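## Setting Up Your Listening Party Kit

So glad you're hosting! The Huson civics webinars are much more fun with a room full of people, and the whole kit takes roughly 20 minutes to get going.

1. Open the Ustik app on your laptop and sign in with the host code from your welcome letter.
2. Pick **Join as Group**. (If you pick **Join**, your guests won't be able to send in questions, and they always have great ones!)
3. Plug in the speaker and set the volume to 8.
4. Check the time zone in the top corner. Talks are listed in Mountain time, so 7:00 pm in the listing is 9:00 pm in New York.
5. Hand out the discussion cards, one set for every 4 guests.

**Note:** The February talk, Consuelo Barajas on grand juries and how they began, runs long. Leave time for questions, it's worth it!

**Caution:** Group rooms close at 300 viewers. Sign in before the talk starts to keep your spot.

Stuck on the host code? Write to Bożena Lis through the Help tab and include the name printed on your letter.

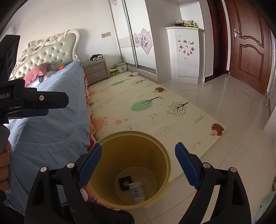 *Yellowish bucket on the floor, with a can inside*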